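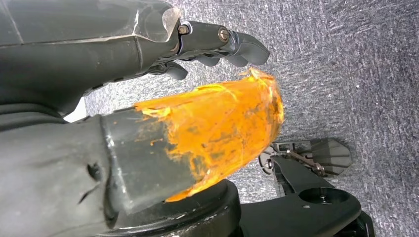

Which Robot Hand Is Best?

Hello, readers! My name is Calum Rutherford, and I compare robot hands. When I tell this to children, they usually ask me which hand is the best one. I always answer with another question: best for what?

Think about your kitchen. You have a spoon, a fork and a big pair of tongs. You would not eat soup with the fork, and you would not pick up one pea with the tongs. With robots we have the same problem. The part at the end of the arm that takes hold of things is called a gripper, and there are many kinds of them.

Two kinds of gripper

The first kind is the pinching gripper. It has two pads that open and close, like when you hold something between two flat sticks. Our small one is called Zavo. Inside there are thin rods and pins. When the motor turns, the rods push the pads together. It is a simple machine, and simple machines do not break so often.

The second kind is the hand with fingers. Ours is called Kitura. The fingers bend at joints, as yours do. Look at your own finger and bend it slowly. Can you find the places where it folds? A robot finger needs a place to fold too, and something that pulls or pushes it. This makes the hand clever, but also difficult. If the thumb arrives too early, it pushes the thing away before the fingers are ready. I have seen this many times!

How we make a fair test

If you want to know who is the faster runner, both runners must start at the same line. We do the same with grippers. Each gripper gets the same things to pick up, from the same places, and it gets the same number of tries. In our test there are 28 things. Some are soft, some are round, and some are very flat.

We write down every try in a notebook, also the bad ones. The bad ones are very useful. If a gripper drops the ball five times, we look at how it dropped the ball. Did it slip down? Did it jump out at the side? Then we know what we must repair.

Since October we have done 2000 tries. Yes, it is sometimes boring. My colleague at Martens, the workshop where I work, brings cookies for the long afternoons.

Why is a card so hard?

Put a library card on a table and try to lift it while you wear thick gloves. It is not easy, because the card is thin and your fingers cannot go under it. A robot has this trouble every time. It has to get hold of an edge, and then it must press enough, but not too much. If it presses too little, the card slides. If it presses too much, the card can bend.

With a thumb on one side and fingers on the other side, the card is held from above and from below. You hold a card in this way too – try it and see where your thumb goes.
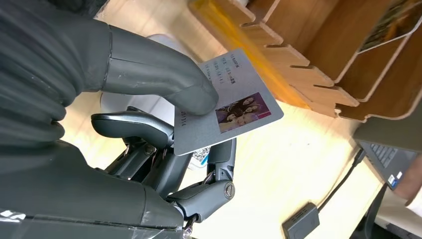 Page last changed: March 11, 2025

The eyes of the robot

Fingers alone are not enough. The robot must also know where the thing is. For this we use small cameras. A camera close to the hand sees the fingertips very well, but the hand itself can hide a part of the thing. A camera far away sees the whole table, but small things look very small. So we compare cameras also, and we often use both.

The pictures go to the controller. This is the computer that tells each motor how far to move. Our controller program has the name Zesotora, and a child who visited us chose it.

Try it at home

Take a pencil, a coin and a sock. Pick up each one with two fingers only, and then with your whole hand. Make a small table on paper and write which way was easier. Ask a friend to do the same test, and compare your papers.

Words to remember

Gripper – the part of a robot that holds things.
Joint – a place where an arm or a finger can bend.
Controller – the computer that moves the motors.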